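Guides > Around the House > Sorting Bins > Setting Up and First Use

Section 3: Getting your bin ready and doing a first sort

Thank you for bearing with us through the unpacking section, which we know was a long one. Now for the pleasanter part. Put the kettle on if you like, and clear yourself a decent stretch of table.

1. Set the bin down on a flat tabletop with the open side up. Check that its lower rim rests on the table along the near edge.

2. Press gently on each corner in turn. If the bin rocks, move it along a little and try again.

3. Run a dry cloth over the sloped panel at the back and then over the floor, working towards yourself. Older bins pick up plenty of scratches here, and they're perfectly good to carry on with.

4. Feel along the seam where the slope meets the floor. If you have taped it, smooth down any crinkles with your thumb, or crumbs and grit will settle there.

CAUTION: Don't pour anything into the bin. Models with small holes in the floor will let liquid through on to your table. 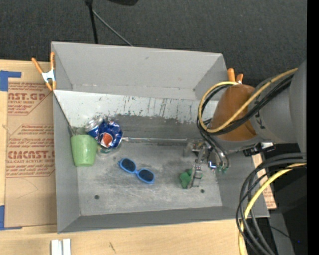
Words by the Lightfoot household guides desk, for Zadside
Updated in January

Once a few bits and pieces have gone in, you can begin. A crushed drinks can, a cup and a pair of sunglasses make a very typical start, and it's surprising how quickly such things gather at one end!

5. Take out anything you mean to keep before you touch the rubbish. Sunglasses come first (lift them by the frame, please, and keep your fingers off the lenses).

6. Lift cans out next, one at a time. A dented can may have a sharp crease in it, so go gently and wear gloves if you have them handy.

7. Look underneath as you go. Clear plastic is dreadfully easy to miss when it has slipped beneath a can or behind a cup.

8. Stand cups to one side until last. They can be rinsed together at the sink, which saves you several trips.

Note: If you are fitting a liner, ask for part 2162. The Torkura liner, part 2838, is cut for a bin with straight sides and will bunch up against a slope.

When everything is out, wipe the bin once more and leave it open to air before moving on to Section 4.

Contact Drukeck Customer Care | Copyright Zadside | Back to top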